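3.2 Coding of storage terms in listing text

The listing sample was taken from Sundik, a regional booking platform that covers three vacation markets: the lake town of Isuren, the ski village of Zanditz and the coastal parish of Trevaskis. All listings were collected on April 23, 2021. After duplicates and listings with no English description were removed, 3,714 whole-unit rentals remained. Hotels, hostels and shared rooms were left out at the collection stage, as their storage is seldom described by the host and is set by house standard in any case.

Each listing consists of a title, a free-text description, a checklist of amenities and the house rules. The checklist has a single storage item, "closet/drawers," which hosts may tick or leave blank. Early reading showed that this item tells us little. Hosts who ticked it meant anything from one hanging rail to a full dressing room, and a good share of those who left it blank went on to describe storage at length in the free text. The checklist item was therefore kept only as a control variable, and the main measure was built from the description.

Coding was done by hand on a training set of 1,600 listings. Two coders read each description and marked every phrase that referred to a place where guests could put their belongings. A phrase was assigned to one of four classes: hanging storage, shelf storage, drawer storage, and outdoor or equipment storage. The last class covers ski rooms, bicycle sheds and lockers for beach gear. Phrases about the host's own locked closets were marked separately and do not count toward the storage score. Kitchen storage was coded only where the host offered it to guests for their own groceries. Where the two coders disagreed, Darcy Goodwin read the listing and made the final decision without seeing which coder had chosen which class.

Most disagreements came from one source. Hosts use "closet," "wardrobe," "cabinet" and "armoire" with little consistency, and the same piece may be named twice in a single description under two different words. To avoid counting it twice, coders were told to treat repeated mentions in the same room as one unit unless the text made clear that there were more. This rule lowers the score of large houses slightly -- a six-bedroom rental with vague wording may be scored below a carefully described studio -- and the effect is examined in Section 5.

The coded phrases were used to train a simple text classifier, which was then applied to the rest of the sample. A set of 1,000 listings outside the training set was held back and coded by hand to check the output. Performance was lowest for shelf storage, where the classifier often picked up bookshelves filled with the host's own novels and board games. We added a small list of blocking words ("library," "games," "DVDs") and reran it. The remaining errors were not corrected by hand. They are spread across the three markets and we have no grounds to think that they favor one of them.

Guest reviews were treated in the same manner but with a shorter code list. A review was marked as mentioning storage only if the guest referred to unpacking, to living out of a suitcase, or to a named piece of furniture used for belongings. General remarks on size ("plenty of space") were excluded, even where storage may have been what the guest had in mind. Reviews posted in July were flagged so that the peak summer month could be removed in a robustness check. Stays of a single night were kept, although few such guests unpack.

The boundary between hanging and shelf storage required a written rule, which coders applied to the description first and to the listing's photos only when the words left the class open. A piece counts as shelf storage if level surfaces make up most of its usable space, whatever the host calls it. Width and finish play no part in the decision. A large dark brown cabinet with a reddish wood grain, its face divided into stacked bands by two long, slim shelf edges in a lighter brown (Figure 2, rendered view), is coded as shelf storage under this rule, and would be coded so even in a listing that called it a wardrobe. Where neither text nor photos settled the matter, the phrase was given the class "unclear" and added to the total storage score but to none of the four subscores. 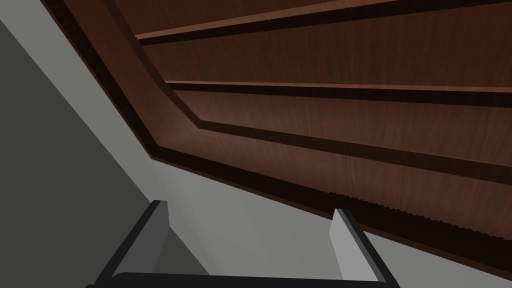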